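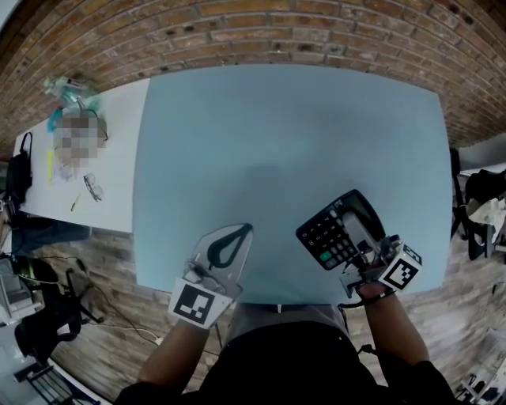 Desk calculator

A desk calculator is a small electronic machine for doing sums, bigger than the pocket sort and meant to live on a table. I've been writing the stationery pages for the Gininine household encyclopedia for a while now, and this is the entry I've most looked forward to (I own far too many of them!).

Layout

Most have a block of number keys in rows with a display window along the top. The one in the photo follows the usual pattern – dark keys on a black body, a gray window up at the top and a single green key low down near the left. A coloured key is a kindness when you're typing quickly, though makers don't agree on which key should get the colour. On my old Skallatura it's the clear key, and on the Dradavwood it's equals, so I muddle them constantly.

Power

Some run on a button cell, some on a little solar strip, and plenty use both. My Dradavwood is battery only and I change it every June whether it needs it or not.

Memory keys

People ignore these, which is a shame. M+ adds the number on show to the memory, M- takes it away and MR brings the total back. Say you're buying 16 folders at 40p each: work out the sum, press M+, then carry on with the next thing on your list.

On the desk

It shares the table with pens, highlighters and somebody's glasses, and crumbs do get under the keys. I use a soft dry brush. The Dương office guide suggests a barely damp cloth for the casing, and I'd go along with that.

See also: Adding machine; Slide rule; Highlighter pen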